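在家里架一台自己的 DNS 递归解析器(Unbound 版)

每次打开一个网页,电脑都要先去问一声“这个域名的地址是多少”。这一问一答平时谁也不会留意,可是如果你把它们攒上一个月再翻出来看,几乎就是一份家庭作息表:几点起床看新闻,几点孩子开始刷视频,谁半夜还在查感冒药。我第一次翻自家的查询日志时真的吓了一跳,然后就一头扎进去了,玩到现在还没玩够!

这篇教程带你从零装好一台 Unbound,让它自己从根服务器开始一级一级往下问,不再把所有问题统统交给某一家公共解析服务。会用命令行、敢改路由器设置就够了,动手的时间差不多一个晚上,中间还能吃顿饭。
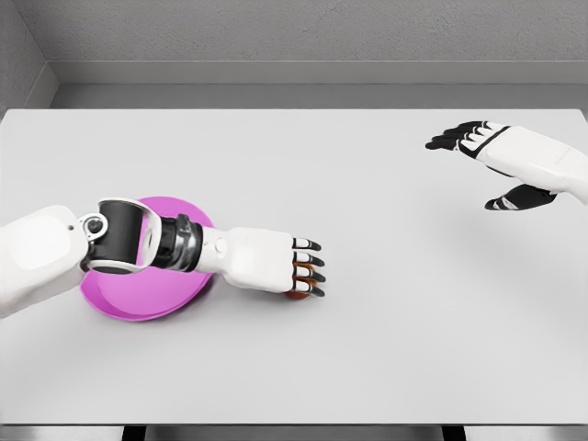
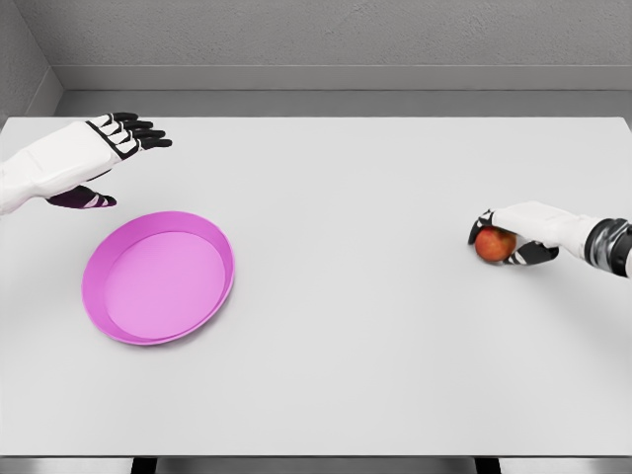 先弄清楚它能做什么,不能做什么

把话说在前面,免得你装完了失望。

平时大多数家庭的做法,是路由器把查询转发给运营商的解析器,或者转发给某个公共解析器。对方手里就有你家全部的查询记录。自己做递归之后,这份完整的记录只留在你自己的机器上;根服务器只会被问到顶级域,顶级域的服务器只会被问到下一级,各家看到的都是碎片。打开 QNAME 最小化以后,碎片还会更小。

不过递归查询走的是明文。运营商如果有心在线路上看,照样看得到。而且域名解析完以后,你要连的那个 IP 地址它也一清二楚。想对运营商藏起查询内容,要走加密转发那条路,代价是重新选一家上游来信任。两条路各有道理,我两种都用过,家里最后留下来的是递归。至于对网站隐藏你自己的 IP,DNS 完全管不了,那是另外一个题目。

除了隐私,还有几样实实在在的好处:

缓存在局域网里,重复查询几乎是瞬间返回;
DNSSEC 验证在自己家里做,不用听别人说“我验过了”;
可以给家里的设备起名字,再也不用背 IP;
可以整段屏蔽不想看见的域名,手机和电视也一起受益。

第三条是我最喜欢的。装之前我觉得无所谓,装完以后一天要用好多回。

需要准备的东西

一台能长期开着的小机器。旧笔记本、单板机、迷你主机都行,Unbound 对性能的要求低得可爱。我用的是一台退役的迷你主机,主机名叫 nader,系统是 Debian。下面的命令都以 Debian 系为准,别的发行版大同小异。

一个固定的局域网地址。我家的网段是 172.31.30.0/24,nader 占用的是 172.31.30.2,路由器是 172.31.30.1。你的网段多半不一样,看到这些数字的时候记得换成自己的。

路由器的管理密码。别笑,我帮朋友装的时候,有一半时间花在找这个密码上。

还有一件事:挑一个家里没人在开会、没人在打游戏的时间。

第一步:给机器一个固定地址

可以在系统里写死静态 IP,也可以在路由器的 DHCP 设置里按 MAC 地址做绑定。我偏爱静态 IP。解析器是全家网络的地基,地基最好别依赖 DHCP 服务本身有没有正常启动。

设好以后重启一次机器,再确认地址:

ip addr show

看到 172.31.30.2 稳稳地在那里,就可以往下走了。

第二步:安装

sudo apt update
sudo apt install unbound dnsutils

dnsutils 里有 dig,后面的测试全靠它。

装完先看看 53 端口有没有被别的程序占着:

sudo ss -tulpn | grep ':53 '

如果列表里出现的是 systemd-resolved,它通常只听 127.0.0.53,但如果 Unbound 要监听所有地址,就可能撞车。最省心的做法是编辑 /etc/systemd/resolved.conf,加上一行:

DNSStubListener=no

再重启 systemd-resolved。如果看到的是 dnsmasq,就想一想当初是为什么装的,确定不用了再停掉。

关掉监听以后,/etc/resolv.conf 可能还指着 127.0.0.53,这时机器自己会暂时解析不了域名。先看一眼这个文件,心里有数就行,第六步会处理。

第三步:写配置

Debian 的主配置文件会自动读取 /etc/unbound/unbound.conf.d/ 目录下所有以 .conf 结尾的文件。主文件不要动,自己新建一个:

sudo nano /etc/unbound/unbound.conf.d/home.conf

内容如下:

server:
 interface: 127.0.0.1
 interface: 172.31.30.2
 port: 53
 do-ip4: yes
 do-ip6: no
 do-udp: yes
 do-tcp: yes

 access-control: 127.0.0.0/8 allow
 access-control: 172.31.30.0/24 allow
 access-control: 0.0.0.0/0 refuse

 hide-identity: yes
 hide-version: yes
 qname-minimisation: yes
 harden-glue: yes
 harden-dnssec-stripped: yes

 prefetch: yes
 num-threads: 2
 msg-cache-size: 32m
 rrset-cache-size: 64m

 private-address: 10.0.0.0/8
 private-address: 172.16.0.0/12
 private-address: 192.168.0.0/16

几个值得说一说的地方。

access-control 千万别偷懒写成全部放行。一台对外开放的递归解析器,很快就会被扫描到,然后被人拿去做放大攻击。就算你的机器躲在路由器后面,也请养成写清楚网段的习惯。

private-address 这几行用来防 DNS 重绑定:外面的域名如果解析出内网地址,Unbound 会把那些地址从答案里剔掉。副作用是,有些公司的 VPN 会让公网域名指向内网 IP,这种域名会突然打不开。遇到了就单独加一行 private-domain 放行,后面的故障部分还会提到。

prefetch 会在热门记录快过期的时候提前去刷新,上网体感会好一点。rrset-cache-size 设成 msg-cache-size 的两倍,是文档里推荐的比例,照着来就好。内存很小的单板机可以把两个数都减半。

do-ip6 我写的是 no,指的是 Unbound 自己不走 IPv6 收发查询。AAAA 记录照样能查,不影响家里用 IPv6 上网。你家 IPv6 很稳的话改成 yes 也很好。

第四步:检查并启动

sudo unbound-checkconf

看到 no errors 再继续。少一个冒号、多一个引号,它都会告诉你在第几行,非常贴心。

sudo systemctl restart unbound
sudo systemctl enable unbound
sudo systemctl status unbound

状态是 active (running) 就成了。可以先去倒杯茶庆祝一下!

第五步:测试

先在 nader 本机上问一个问题:

dig example.com @127.0.0.1

第一次会慢一点,要从根开始一路问下来。看最后几行里的 Query time。再执行一遍同样的命令,时间应该掉到接近 0。第一次看到这个 0 的时候我来回敲了十几遍,就为了看它。

然后测 DNSSEC。有一个专门做坏了签名的测试域名:

dig dnssec-failed.org @127.0.0.1

应该返回 SERVFAIL。再加上 +cd 参数,意思是“别验证,直接给我”:

dig +cd dnssec-failed.org @127.0.0.1

这次状态应该变成 NOERROR。两条结果放在一起,就说明验证确实在工作。

反过来查一个签名正常的域名:

dig +dnssec example.com @127.0.0.1

在 flags 那一行找 ad 两个字母,有它就表示答案通过了验证。

最后换到局域网里的另一台电脑上测:

dig example.com @172.31.30.2

如果本机通、别的机器不通,九成是防火墙或者 access-control 写错了网段。防火墙要同时放行 UDP 和 TCP 的 53 端口。很多人只放 UDP,平时也能用,一碰到体积大的应答就时好时坏,查起来特别折磨人。

第六步:让机器自己也用上

查看 /etc/resolv.conf。如果它是一个指向 systemd-resolved 的符号链接,而你在第二步已经关掉了那边的监听,就把它换成普通文件:

sudo rm /etc/resolv.conf
echo "nameserver 127.0.0.1" | sudo tee /etc/resolv.conf

之后重启一次,看看文件有没有被改回去。如果被改了,说明还有别的网络管理程序在插手,要到那个程序的设置里指定 DNS。

第七步:改路由器

先别急着动全家。我建议头几天只在自己的电脑上手动填 172.31.30.2,正常上网、看视频、收邮件、登录银行,该干什么干什么。稳了再改路由器。

进路由器管理页面,找 DHCP 设置里的 DNS 那一栏(注意是 LAN 一侧的,不是 WAN 一侧的),主 DNS 填 172.31.30.2。

备用 DNS 怎么填,是大家问得最多的。很多人顺手填一个公共解析器,觉得这样保险。可是客户端并不一定“主的坏了才用备的”,有的系统会两个轮着用,有的谁快用谁。结果就是一部分查询悄悄溜出去,本地域名时灵时不灵。我的做法是留空。如果你真的在意可用性,就再架一台一模一样的,把第二台的地址填进去。

改完以后,让各台设备断开 Wi-Fi 再连上,拿到新的设置。

有 IPv6 的家庭还要多看一眼:路由器可能通过路由通告另外发了一个 IPv6 的 DNS 地址,客户端会优先用它。症状是明明都设好了,日志里却几乎没有查询。到 IPv6 设置里关掉 DNS 通告,或者给 nader 配一个固定的 IPv6 地址并在 interface 和 access-control 里补上。

第八步:给家里的设备起名字

好玩的部分来了!新建一个文件:

sudo nano /etc/unbound/unbound.conf.d/names.conf

server:
 private-domain: "home.arpa"
 local-zone: "home.arpa." static
 local-data: "nader.home.arpa. IN A 172.31.30.2"
 local-data: "bodurus.home.arpa. IN A 172.31.30.31"
 local-data: "kedon.home.arpa. IN A 172.31.30.172"
 local-data-ptr: "172.31.30.2 nader.home.arpa"
 local-data-ptr: "172.31.30.31 bodurus.home.arpa"
 local-data-ptr: "172.31.30.172 kedon.home.arpa"

bodurus 是我家的文件服务器,kedon 是打印机。现在在浏览器里敲 kedon.home.arpa 就直接进打印机的管理页面了。带 ptr 的那几行做反向解析,日志里看到的就是名字,读起来舒服太多。

域名后缀不要自己乱编,更不要用 .local,那是给 mDNS 留的,混用会出各种怪事。home.arpa 是专门给家庭网络用的,放心拿去。

反向解析如果不生效,在 server 段里再加一行:

 local-zone: "31.172.in-addr.arpa." nodefault

加完记得跑 unbound-checkconf,然后重启服务。

第九步:屏蔽不想要的域名

Unbound 自带这个能力,不用再装别的东西:

server:
 local-zone: "tracker.example" always_nxdomain
 local-zone: "ads.example" always_nxdomain

把 example 的部分换成真实域名就行,下面所有的子域名都会一起被挡掉。网上有很多现成的名单,可以用一小段脚本转成这个格式,放到单独的文件里。

我的经验是从短名单开始。我曾经一口气导入一份超长的名单,当天晚上家里的电视、购物应用和学校的打卡页面全都出了毛病,被全家投诉。后来改成自己看日志,看到一个眼熟又可疑的就加一个,慢慢攒,每一条都知道为什么在那里,出了问题也好查。

想看日志,临时打开就好:

sudo unbound-control verbosity 2

看完调回去:

sudo unbound-control verbosity 1

如果提示连不上,执行 sudo unbound-control-setup 生成密钥,在配置里加上:

remote-control:
 control-enable: yes

log-queries 这个选项我平时是关着的。都费了这么大劲不让别人攒记录了,自己也没必要替全家人攒一份。家里有别的大人同住的话,更要先问过人家再开。

看看缓存命中率

sudo unbound-control stats_noreset | grep total.num

total.num.cachehits 除以 total.num.queries 就是命中率。刚装完会比较低,过几天再看会好看很多。这个数字没什么实际用处,但是看着它往上爬真的很开心。

常见故障

重启之后所有域名都 SERVFAIL。多半是时钟不对。很多单板机没有电池时钟,开机时间停在过去,DNSSEC 签名全部验证失败;而对时又需要先解析时间服务器的域名,于是死锁。解决办法是在对时程序里加一个用 IP 地址写的时间服务器,比如让它先跟路由器对时(前提是你的路由器提供这项服务)。

个别网站打不开,别的都正常。先用 dig +cd 查一次。加了 +cd 能通,说明是对方的 DNSSEC 配坏了,等他们修,或者临时用 domain-insecure 放行。不加也有 NOERROR 但答案是空的,就去看是不是被 private-address 剔掉了,公司 VPN 的域名最常见,加一行:

 private-domain: "公司的域名"

有些设备完全不理你的设置。一部分电视盒子和智能音箱把公共 DNS 写死在固件里。可以在路由器上拦截 53 端口的出站流量,只允许 nader 出去。浏览器如果自己开启了加密 DNS,也会绕过局域网的解析器,要到浏览器设置里关掉。

白天好好的,一到晚上就慢。看看是不是运营商在劫持 53 端口。比较两次查询:

dig +norecurse example.com @198.41.0.4

这个地址是一台根服务器,它应该只给你顶级域的转介信息。如果它居然直接给了 example.com 的 A 记录,那回答你的就不是根服务器。碰到这种线路,递归这条路走不通,老老实实改用加密转发。

备份

整套东西的精华就是 /etc/unbound/unbound.conf.d/ 这一个目录。打包存一份:

sudo tar czf unbound-backup.tar.gz /etc/unbound/unbound.conf.d

换机器的时候装好软件、解压、改一下 interface 里的地址,几分钟就能重新上线。今年7月我的硬盘坏过一次,就是这么救回来的。

顺手在路由器旁边贴张纸条,写上“上不了网时,把 DNS 改回自动获取”。哪天你出门在外,家里人能自己先恢复上网。

读者留言

Natalie Horrocks:照着做完了,很顺利。只有第二步卡了一下,我这边占着 53 端口的是 dnsmasq,是以前装虚拟机时带进来的。停掉以后虚拟机里的网络断了,请问怎么两全?

作者回复:让 dnsmasq 只监听虚拟网桥的地址,配合 bind-interfaces 选项,Unbound 这边像文中那样逐个写明 interface,两边就互不打扰了。虚拟网桥那边的地址别写进 Unbound。

Mohcine Ashour:num-threads 写 2 有什么讲究吗?我的机器有四个核。

作者回复:我的机器是双核,就写了 2。家庭用量写 1 都绰绰有余,四核写 4 也没问题。

Glenys Sugden:打印机终于有名字了!我给它起名叫 birkett,全家都已经这么叫它了。反向解析一开始不行,加了 nodefault 那一行就好了。不过我的网段是 192.168 开头的,那一行要跟着改成 168.192.in-addr.arpa,给后来的人提个醒。

作者回复:谢谢补充,完全正确。Birkett 这个名字很适合打印机!

Kieran Tindall:能不能也写一篇加密转发的?我家线路就是你说的那种会劫持的,用 dig 问根服务器,它真的把 A 记录直接给我了。

作者回复:在写了,证书校验那一节还没测完,测完就发。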